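26 June 2023

Spent most of the morning on the Seppälä obituary file, and I'm glad I did, because it is a lovely, messy thing to work through. The Follura scan gave us 207 clippings on the judge's career, and the older ones read so warmly that I kept stopping (bad for the schedule, good for me!). Two of them disagree on the year she joined the appeals court — I've flagged both and left the draft at 800 words for now.

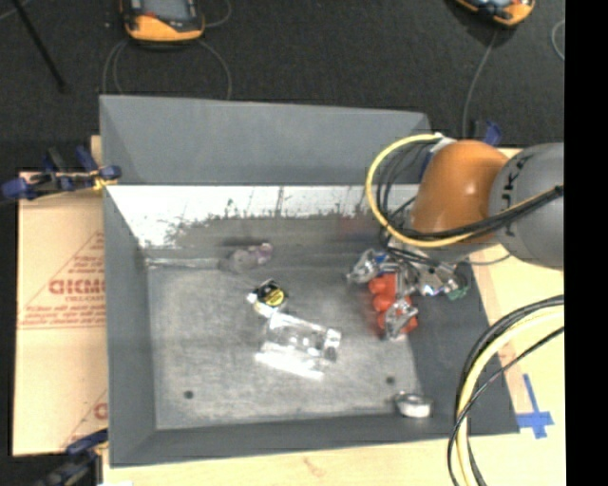
Liis Koppel thinks the appeals court date should come from the court's own register, and that we should hold the draft until November if we have to. Fine by me. Still to do: captions, and the Plarnis letters.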